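Farewell to Savvas Bakalis

Savvas Bakalis, who ran the Gerness repair shop from 2003 until his knees objected, died in December. He mended radios, toasters and, once, Marina Pappas's opinion of him. He charged most people 2 pounds and argued with the rest. Malachy Dunne read the eulogy, cut down from 20 pages at the family's request.

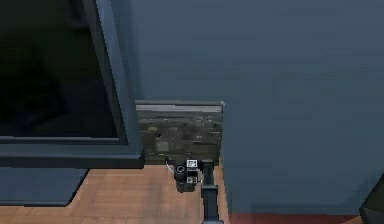 Computer render: Fotini Manolakis

Savvas is survived by his sister Nuanchan Thammasiri and by a ledger of unpaid bills, which she has no plans to chase. Donations to the Sarantis hospice, please. He disliked lilies.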